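搬家第七天，终于把书都拆出来了

2020年6月9日

昨天晚上拆完最后一箱书，腰已经不是我的了。从Prandport搬过来之前我还很天真，觉得自己书不多嘛，结果装箱装到一半就去楼下又要了一摞纸箱，前前后后装了七箱（还不算塞在行李箱里的那些漫画）。

先说教训。书千万别用大箱子装！我第一箱图省事，找了个装过微波炉的大纸箱，塞得满满当当，然后就抬不起来了，只好坐在地上又一本本往外拿。后面全换成小箱，大开本平放在底下，小开本竖着插，缝里塞毛巾和袜子，反正袜子也要搬。

搬家公司找的是Skevgate，报价4,000，含拆装一个书柜。师傅手脚很快，就是柜子的层板钉少了一颗，现在最上面那层有点歪，我暂时放了几本薄的诗集，等去五金店再说。

旧书我处理掉一批，拿去Inwood那家二手书店，老板翻了半天，收了76本，剩下的说太旧不要。卖的时候特别爽快，回家路上就开始后悔，尤其是那套缺了第三册的游记，缺就缺嘛，我又不是没地方放…… 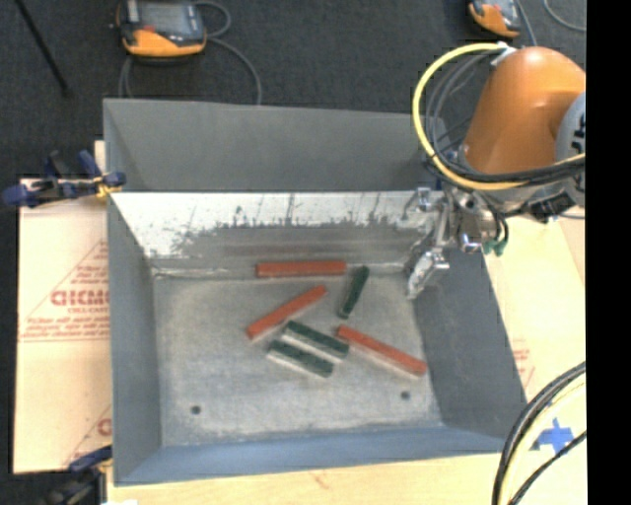

书拆出来要不要马上按类别排好？
先随便上架，住上一两个月，看看自己老往哪一层伸手，再慢慢调，常翻的放在腰到眼睛那个高度就行。

我现在的排法就是乱插，菜谱旁边挨着推理小说，找起来反而有种逛旧书摊的感觉。窗边那面墙还空着，宽度刚够放一个70厘米的矮柜，我看中了Adamczyk的一款，想等到十月打折再下手。在那之前，杂志就先堆在地板上吧，猫已经躺上去了。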